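4. Getting a camera pose we can trust

I'll say up front that this section took more of our time than the policy did. Everything downstream in Plurano wants one thing from the recordings, a clean six-degree-of-freedom path for each hand-held gripper, and the camera sitting on the gripper is the only sensor we use to get it. No motion capture, no markers on the table. Liên Nông set that rule early on and I grumbled about it for weeks, but it does mean we can record in any room where somebody will clear a corner of a table for us.

4.1 Where the tracker gets lost

Our starting point was Zultia, the in-house visual odometry front end we'd already used on the Novo recordings. It picks corner features, matches them between frames, throws out the matches that don't agree on one rigid motion, and then runs a sliding window over what's left. On the Novo data it was fine (those were plain lab benches with a cluttered back wall, about as friendly as it gets). On the home recordings it was a mess. Of the 475 clips we fed it, 192 came back with at least one jump in position that no human arm could make.

I went through the bad clips by hand with Tayla Ruawai, and two causes kept turning up. The first one is wallpaper. If the same little drawing is repeated all over a wall, a corner on one copy looks exactly like a corner on the next copy, and the matcher happily locks on to the wrong one. Worse, it does so for a whole patch of the wall at once, so the wrong matches all agree with each other and sail straight through the outlier test. The path then slips sideways by one repeat of the pattern and carries on as if nothing had happened.

The second cause is the gripper itself. It takes up a huge share of every image, it's full of crisp edges, and it never moves relative to the camera except when the jaws open or close. To a feature tracker that's a very loud vote for "we are standing still." Figure 3 has both troubles in one view: the ribbed body and the linkage are packed with strong corners, and the cakes, stars and smiling faces on the wall are the repeating kind.

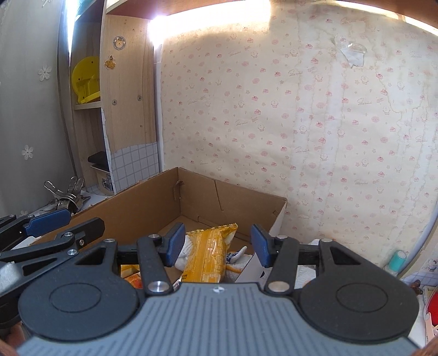
Figure 3. Gripper camera view over an open cardboard box, with the finger pads apart. A second gripper enters at the left. The wall behind carries a repeated print.

4.2 Masking the tool

A fixed mask was my first try and it got us most of the way for the body of the tool, which stays put in the image. The jaws are another story. Their outline depends on how far they're open, so we draw the mask from the jaw opening: a tiny network reads the opening off the image, we look up the matching outline, and we grow it by a few pixels to be safe. Hưng Chu wrote the lookup in an afternoon and it has needed almost no care since then.

The other gripper is harder. In two-handed work it drops in and out of view from either side, it moves on its own, and it has the same shape and color as the thing we already mask. We tried reusing the lookup outline with a free position and scale, and it would latch on to any dark object with a straight edge. What we ended up with is a small segmentation model trained on hand-drawn outlines, run on every fourth frame and carried forward in between. It misses very thin slivers at the border. I can live with that, as a sliver holds only a handful of features and the outlier test deals with them.

4.3 Keeping the wall honest

We didn't want to drop the wall completely. It's far away compared with the objects, it doesn't move, and it's a great source of rotation information. So Zultia now checks each feature against its neighbors in the same image before it looks at the next one. If a corner has near twins nearby, we call it ambiguous and we let it match only inside a small search window around where the last motion estimate says it should be. Features with no twins can match anywhere. A scuff, a wrinkle or a bit of old tape on the wallpaper is gold here – one odd patch is often enough to pin the rest of the pattern in place.

Stickers and posters help for the same reason, and so do shelves with things on them. After this change I stopped asking people to tidy the background before recording, and I'd suggest other groups stop too.

4.4 Things that bend

The last source of bad matches is the stuff being handled. Snack bags crinkle, gloves flop over, and a feature on soft fabric can drift along with a fold while still looking like a perfectly good corner. Scenes such as the one in Figure 4 are close to the worst case I know of, with knit gloves and bags piled in the middle of the table, right where the tracker would love to find its nearby points.
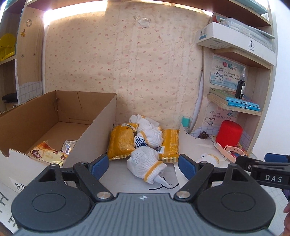
Figure 4. White knit gloves with yellow cuffs and yellow snack bags on the table, between the open finger pads. Box with packaged snacks at left.

Tín Nghiêm wanted a class label for every soft object, and we did build that version. It worked on the things it had seen and fell over on the first new kind of packaging. The version we kept is much dumber. Each feature gets a trust score that starts in the middle, goes up when the feature fits the rigid motion, and goes down faster when it doesn't. Points on the table and on the rigid parts of the furniture climb within a second or so. Points on a glove being tugged around sink and get ignored, and a glove that's just lying there can count as furniture until somebody picks it up, which suits me fine.

One thing still bugs me. When both jaws are deep inside a box, the box walls and the contents can fill what little of the image the mask leaves us, and if the box gets bumped at that moment the tracker thinks the camera moved. We flag these stretches with a simple test on how the features are spread over the image and send them to Ngọc Trương for a manual look. A fix using the gripper's inertial readings is on the Sầm branch and isn't part of the results in Section 5.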